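Porkside Hall: The Sorting Room

The sorting room at Porkside Hall was refitted in April and is now open to member schools and local groups. This page presents the room and its fittings. Larger prints may be requested at the Hummont Street desk.

Work is carried out at tables with pale wooden tops. Pieces to be sorted are placed in large metal bins with sloping sides, and long items may be stood against a wall of the bin.

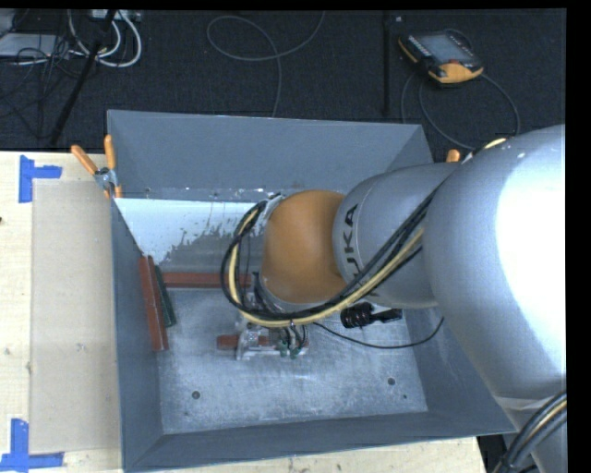
Bins are emptied and wiped down at the close of each session. Scuffs and scratches on the metal are normal wear and need not be reported. Dents and sharp edges should be entered in the room log.

Groups of up to 6 may reserve the room for 4 hours at a time. The Ramanauskas Fund met the cost of the new tables, and around 410 pupils are expected to use them this year. Reservations are accepted at the desk until 4 p.m.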